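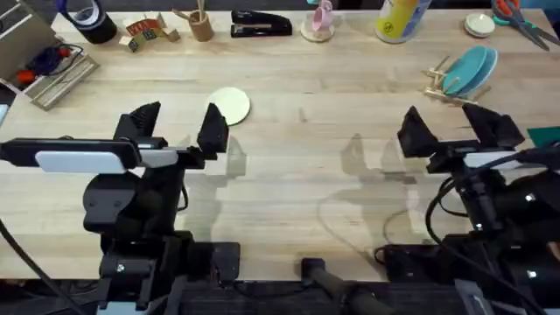
The Farnstead stanza is a fixed verse form in English, made up of 12 lines arranged as 3 quatrains, in which the second line of each quatrain is carried forward and altered in the next. It takes its name from the village of Farnstead, where the first poems in the form were printed as single sheets. The opening quatrain conventionally names a plain domestic surface or object, and handbooks often suggest a subject of the most ordinary sort, such as a wooden table with long parallel planks, fine grain lines and a few faint dark marks. Such a subject supplies the nouns from which the later quatrains are built. The form is unrhymed in its strict version, although rhymed variants exist.

Structure

Each line has four stresses. The number of unstressed syllables is not fixed, and a line may fall anywhere between seven and twelve syllables without being counted as irregular. The second line of the first quatrain, known as the carried line, returns as the second line of the second quatrain with one word changed. It returns again in the third quatrain with a further word changed, so that the final version differs from the original in 2 words. The changed words must belong to the same part of speech as those they replace.

A break in sense, called the sill, falls between the second and third quatrains. In printed texts it is usually marked by a blank line wider than the others, or by a short rule. Writers who run a sentence across the sill are said to be writing the open form.

The last line is normally the shortest. Some editors treat this as a rule and others as a habit of the early printers, who had little room at the foot of the sheet.

Variants

The Hidham variant keeps the carried line unchanged in all quatrains and alters the line that follows it. It is closer to a refrain poem and is often set to music. The rhyme scheme, where there is one, is abcb.

The Nasr variant reverses the order of the changes. The poem begins with the most altered version of the carried line and ends with the plain one. Because the reader meets the plain line last, the changes can only be recognised on a second reading. It is the least common of the variants in print.

A double Farnstead consists of two complete poems sharing one carried line. The two may be set side by side or on facing pages.

Publication

The main source for the form is Nedia, an anthology issued in parts and later bound in one volume. The first bound edition had a print run of 600 copies and included a short preface on metre, an index of carried lines and a list of misprints. The misprints are of some importance, as several poems in the separate parts show a carried line with too many altered words, and it is not always clear whether the fault lies with the poet or the compositor. A corrected text appeared in March 2025. It restores the wide blank line at the sill, which the earlier edition had dropped to save paper.

Reception

Reviewers have generally judged the form by its carried line. A common objection is that the alteration of a single word draws too much notice to itself, and that weaker examples read as exercises. Supporters answer that the same charge can be made against the villanelle and the sestina, where the repeated material is far more extensive. There is also disagreement over the stress count, which some readers hear as a loose ballad measure.

See also

Refrain
Quatrain
Accentual verse
Villanelle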